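Sorting out the tennis balls

I finally went through the tennis balls in June. They had been piling up in the hall closet for a couple of years, in shoe boxes and at the bottom of two racket bags, and I wanted the shelf back for boots.

My total came to over 100. Most of them were Lumico practice balls, which the Plurnero courts sell cheap at the end of every season. I buy a bag each time and never throw any out. The rest were cans of Cumidier that I opened for matches and used maybe twice.

I started with a bounce test on the garage floor. I dropped each ball from shoulder height, and if it didn't come back past my waist it went in the dead box. This took most of an evening. Balls I wasn't sure about got a squeeze next to a new one, and that usually settled it. 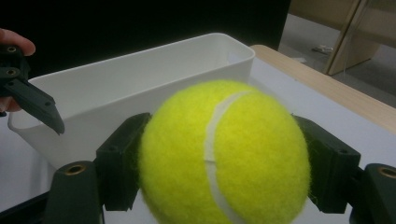

Felt was the second thing I looked at. A ball that has only been used on clay can still have plenty of fuzz and a bright color and be completely flat inside, so I don't go by looks anymore. A bald ball with some bounce left is fine for hitting against the wall. I kept 13 of those in their own bag.

The good ones went into a Peeters bin with a lid, the tall kind, which fits on the closet floor next to the vacuum. I also kept 6 dead ones for the legs of the folding chairs on the patio. You cut an X with a utility knife and push the leg in.

The animal shelter took most of what was left. Call before you go, as some places don't want them. The boots are on the shelf now, and I still have 2 unopened cans of Cumidier in the car that I forgot to bring in.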